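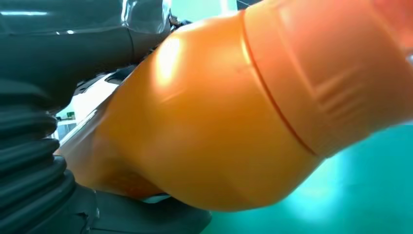 The orange bottle, up close.

I spent most of an afternoon in June cleaning out the cabinet under the bathroom sink, and the orange bottle was the last thing left when I finished. I still haven't decided where it goes.

The cabinet is 34 inches wide and has one shelf that doesn't reach all the way back, so things fall behind it. I knew about some of them. I did not know about the second hair dryer, or the bag of hotel soaps from our trip to Brelska, which must have been back there since we moved in.

I took everything out and put it on a towel in the hallway. Then I wiped the inside with dish soap and warm water and left the doors open for an hour. There was a sticky ring near the drain pipe that took three tries. The paper liner was past saving, so I threw it out and cut a new one from a roll I bought at Gill, the hardware store on our side of town. The roll is 117 inches long and I have more than half of it left, if anyone nearby wants some.

Sorting went fast once I stopped reading labels. Anything dried up went in the trash. Doubles got combined if they were the same product. I had three open containers of Preretti hand lotion, all nearly empty, and I stood them upside down in a mug overnight. In the morning I had enough for one, with a little left over that I used on my elbows.

The bottle is a different problem. It's smooth, glossy plastic, amber orange in the body, and the cap end is a pinker coral color with less shine to it. There are small ridges molded into the cap. I like the color a lot. Everything else I own for the bathroom is white or gray, and under the sink it would just sit in the dark.

It's also an awkward shape for that cabinet. It narrows at the end away from the cap and the sides are rounded, so when I lay it on its side it takes up more room than I'd expect. I tried it in the Flarumex bin I use for sponges and cleaning cloths and then I couldn't get the bin past the pipe. For now it's out on the counter.

What went back in: the bin, a spare roll of toilet paper, the plunger, the good hair dryer, a box of bandages, and the lotion. The towels that used to be wedged in on the left are in the hall closet, where they should have been from the start. The hotel soaps are in a dish by the kitchen sink and we're already through two.

I did not fix the shelf. It needs a strip of wood across the back to close the gap, and I have a piece in the garage that's close to the right length. I'll get to it when I have the saw out for the porch step.

The medicine cabinet is next. I opened it, looked, and closed it again.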